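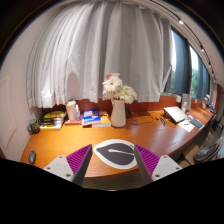

Is the Tidy Desk Worth the Money?

Adjoa Mahama has spent eleven years going into offices to find out why people are tired, and she doesn't think much of the cure most of them have been sold.

"They bring in a consultant, the consultant says clear your desks, and everyone clears their desks," she says. "Then they ask me why the work is still late."

Her newest report, finished in December, follows 86 staff at Wosance, an insurance office that paid for a course called the Zondmont Method. Every worker got a workbook priced at $187 and was told to put away anything not used that day. I had read the brochure before we met, and it promises a calmer mind within a month. I asked her if anyone got one.

"Some people said so. They'd been told to expect it, and their manager was asking. I wouldn't put much weight on that."

What did she measure, then? Mostly interruptions, along with how long it took people to get back to what they'd been doing. Neither changed enough for her to care.
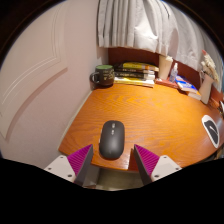 She is just as hard on the idea that mess makes you creative. "I've seen that one on a poster. Show me the numbers. A messy desk is mostly a place where you lose the form you need."

I pushed back a little here. Surely a clean desk can't hurt? Mahama shrugged. At Skostenow, a smaller firm she visited earlier, people were fined for leaving a coat over a chair, and two of them told her they had started taking work home to get away from it. "So yes, it can hurt, if you make a rule out of it."

I'm not sold on all of her case. One insurance office is one insurance office, and she admits that 200 workers would have made her happier. She also takes fees from employers, as the consultants do.

"Sure," she says. "But I tell them to spend it on fewer meetings, and they don't hire me twice."

Her own desk, she told me, gets cleared when she can't find her keys.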